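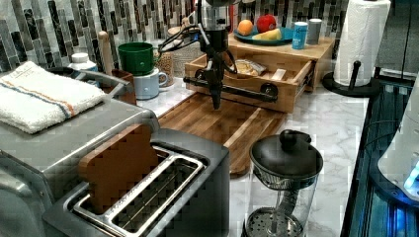
An arm that hangs over the counter

Oct 24, 2018

The Gouveia arm is bolted above a kitchen counter in a house in Drallville, and its builder has had to cook under it since December. The name comes from the street where the first set of motors was bought secondhand. Most hobby arms stand on a base plate and reach outward. The builder tried that first.

"The base took up the part of the counter I use for cutting. I also had a mug in the way of the elbow on almost every move. From above, the arm comes down, does its job and goes back up. The items on the counter only have to be cleared by the wrist and the fingers."

Hanging the arm changed the load on the shoulder. The builder went through two mounts before settling on the present one. The first was a shelf bracket with a steel plate, and it flexed enough to put the fingertips off target every time the arm stopped. The second is fixed to a beam.

"I should have measured the flex before I wrote any code. I spent weeks tuning a controller to fix a problem that was in the bracket."

The motors are Colex units, driven from one board over a shared line. The builder describes them as adequate. They hold position well at low speed and get noisy when the arm is stretched out. The black cables are left in wide loops beside the arm, which looks untidy and is deliberate.

"I had them tied down flat at first. When the wrist turned past a certain angle the tie pulled on the connector, and I lost the signal from the last joint. With a loop there is slack in every pose. It catches on things now and then, so I check the path by hand before a new routine."

The task that has taken the most time is the drawer, a small wooden one in a box that sits against the backsplash. It has no lock and no runners to speak of. A person opens it without thinking. For the arm it is a pull along a straight line, with a box that is free to slide.

"If the pull is a few degrees off, the drawer binds and the whole box comes with it. Then the plate on top comes too, with the fruit on it. I could screw the box down. I want to be able to move it, so the arm has to cope."

The current routine pulls slowly and watches motor current. A rise early in the stroke is taken as binding, and the arm eases off, shifts sideways and tries again. The builder logged 1733 pulls over the summer, on several drawer positions, and the log is the main reason the speed limit is as low as it is.

"Fast pulls look better. They also hide the failures, as the drawer jerks past the spot where it stuck. At low speed you can see in the current where it rubs."

Fingers are the part that wears. The black pair is the same simple shape the project started with, and a set lasts some 7 weeks before the tips need work. A softer tip from Clinora gripped fruit well and was dropped after it picked up crumbs and lost its hold on smooth cans.

Asked about the clutter, the builder says clearing the counter for tests was given up early on. The toaster stays out, and so does the French press, and both are entered in the planner as blocks somewhat larger than they are.

"Shiny things are the hard ones for the depth sensor. Steel and clear glass both give bad readings, so I do not trust the sensor there. I typed in the sizes with a tape measure next to me."

There is a stop switch within reach of the sink. Next on the list is closing the drawer, where the current rises at the end of the stroke whether the drawer is shut or a snack bag is caught in it.

"I have 2 ideas for that and have tested one. It does not work yet."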